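The Long Road Back to the Kitchen Table

Prutodville, 13/07/2021

For most of the last century, people in Prutodville bought their furniture from the people who made it. The Benavides works, on the river side of town, turned out tables, chairs and sideboards, and most homes within a short drive had at least one piece. The works closed its main line years ago. The building was split up, the saws were sold, and the town got used to ordering flat boxes from far away.

Now the trade is coming back in a small way, and it is coming back through repair.

The shop in what used to be the Benavides finishing room takes in old tables. It does not build new ones. Customers bring in a top that has gone gray, or a set of legs that wobbles, and the shop puts it right. At present it has 200 pieces on its books, and the wait for a full refinish runs to 3 months. A simple job, such as regluing a joint, can be done in two weeks.

The rise in demand has several causes. People spent more time at home over the past year and looked harder at what they owned. New furniture got slow to arrive. Prices for lumber went up, and a solid table that had been sitting in a garage started to look like money. Some owners only wanted a place to work that did not shake when they typed. 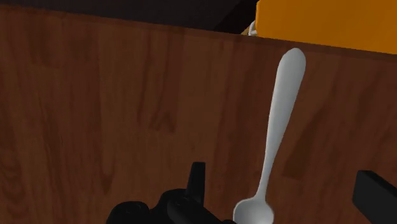 A refinish starts with finding out what is already on the wood. Older pieces from the Benavides works were mostly finished in shellac, which softens when rubbed with alcohol. Later ones have lacquer, which does not. The test takes a minute on the underside of the top, where a mark will not show. Skipping it is the most common mistake made at home, and the shop sees the results often: a top scrubbed with the wrong product until it is cloudy in the middle and shiny at the corners.

The next question is how thick the surface is. A solid board can be sanded several times in its life. A veneer can be sanded once, lightly, and sometimes not at all. Many owners do not know which they have. The easy way to tell is to look at the end of the top and see if the grain carries over from the face. If it does, the piece is probably solid.

After that the work is slow and mostly dull. Old finish comes off with a scraper. The wood is sanded with the grain, in stages, and wiped down between them. Stain goes on if the owner wants it, though the shop tries to talk people out of very dark colors on light woods. Then comes the topcoat, and this is where opinions split.

Oil is easy to apply and easy to fix. A scratch can be rubbed out in an evening. It also needs doing again every year or so, and it will not stand up to a wet glass left overnight. A hard film finish, such as polyurethane, needs almost no care for a long time. When it does fail, it has to come off across the whole top. The shop offers both and charges the same for each. Families with young children tend to pick the film. People who cook a lot are divided.

Supplies are part of the story too. Sisberg, a firm that sells glue, abrasives and finishes to small shops, opened a counter in Prutodville last August. Before that, the nearest place to get a proper grade of sandpaper was a long drive off. The counter sells in small amounts, so a person with one table to fix does not have to buy a case of anything. It also takes back used solvent, a service the town had asked for.

Finding customers has been less of a problem than finding hands. The shop has two people at the bench all week and two more who come in part time. All of them learned the work on the job. The county college dropped its woodworking course when the works closed, and the room now holds computers. There is talk of bringing back an evening class, but it would need a teacher, machines and insurance, and so far there is money for none of them.

Scheduling is handled through Nodetell, a booking service that lets customers send in the measurements of a piece and get a rough price before they haul it across town. That has cut down on wasted trips. It has also brought in work from farther out, including some owners who have never set foot in Prutodville but have a table with the Benavides stamp underneath.

The stamp has started to matter. A plain kitchen table that might have gone for the price of a dinner ten years ago now draws real offers if the mark is clear. Dealers have noticed. So have some sellers who are not careful about what they call a Benavides piece. The genuine stamp is burned in, not inked, and sits on the inside of the apron near a corner.

Most of the pieces that come through the shop are not for sale, though. They are going back to the room they came from, where they will hold mail, homework and supper. 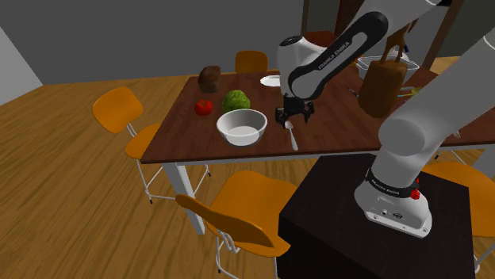
One customer wrote to say that she had paid more to fix her table than she would have paid for a new one, and that her family thought she was foolish. It had been her grandmother's, she added, and had stood in three houses. She picked oil. She has already had to touch up one ring left by a coffee cup, and she did it herself with a rag and a bit of wax.

The shop says a table like hers should be good for another refinish in twenty years, if the top is solid and whoever owns it then leaves the belt sander in the garage. Bookings for the fall open in August. Owners who want a piece back for the holidays are advised to send their measurements in early and to leave the drawers empty.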